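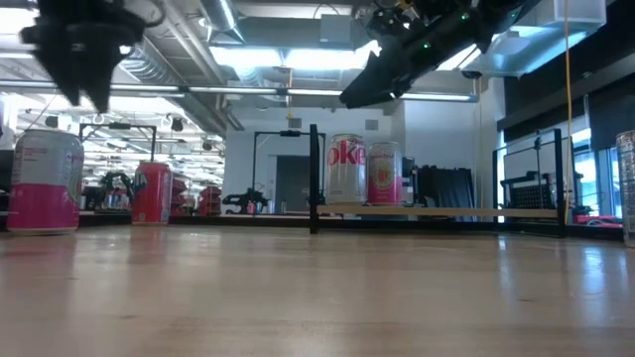
Zestell is a small robotics workshop and training center in Sirnarby. We teach people who work with their hands for a living how to set up, run and look after robot arms, and we do contract testing for companies that want to know if a job can be automated before they spend money on it. Most of our testing is done with everyday objects. Drink cans are a favorite, and on the table with the two black grippers you will find a Diet Coke can sharing a narrow wooden board with a pink and cream one, and a tall white and pink can standing closer to the front. A can is easy to replace, everybody knows what it should look like, and a dent shows right away if the grip was set too hard.

How we started

Zestell was founded by Snædís Þorgeirsson and Ingvar Stougaard, who met while working at a packaging plant in Brøndum. Snædís ran the maintenance crew there and Ingvar programmed the palletizing line. They opened with one secondhand arm and a lease on half the floor we use now. The first paying customer was a bakery supplier that wanted its jar lids checked. The lids job lasted two winters and paid for the second arm.

Kyu-ri Wang joined to run the training side and wrote the course we still teach. Auður Toft handles bookings, contracts and school visits. Her sister Tove Toft builds our fixtures and stands, and repairs whatever the students break.

Where we work

We are on the ground floor of the old Kerkley building. The ceiling is open, so the ducts and lights are all on view, and the big windows give us good daylight for most of the working day. Daylight is a mixed blessing when you work with cameras, and we schedule some of the finer vision work for late afternoon.

The robot stations are set up close together in one room. Visitors sometimes expect a factory hall with a yellow line painted on the floor. Ours is a shop, and it can get crowded when a class and a customer test run on the same day.

Open days and demonstrations

We hold an open day every June. The last one brought in 1059 people, which was more than the parking lot could take, and next year we will ask visitors to use the school lot across the road. Demonstrations run for 15 minutes and start again as soon as the next group is in place. The program changes a little each year, but these parts stay the same:

- Picking up and setting down drink cans, first with an operator at the controls and then from a saved program
- A session where visitors move a small arm themselves, with a member of staff beside them
- A short talk by Kyu-ri on how long it takes to set up a new task, including the parts that go wrong

We do not rehearse the demonstrations to the point where nothing can fail. If a can gets dropped, the operator stops, explains what the gripper was told to do, and tries again. People ask better questions after a drop than after a clean run.

Group visits outside the open day are welcome on weekdays. School groups are free. Companies pay a fee, and it is taken off the bill if they book a test with us later. Groups are limited to 15 people, and children must be at least 6 years old. Please wear closed shoes and tie back long hair. Bags and coats stay in the entry hall.

Courses

The basic operator course is taught in small classes and needs no background in programming. Almost all of our students come from packing, food or warehouse jobs. Ask Auður for the current dates, or for a course held at your own site.

Page last updated Monday, September 2, 2019

Shared 15 times | 2 comments

Related pages
Book a group visit
Basic operator course
Open day: parking and directions
What we test, and what we turn down
Tove's notes on fixtures and stands

Contact: Zestell, Kerkley building, Sirnarby | © 2019 Zestell | Back to top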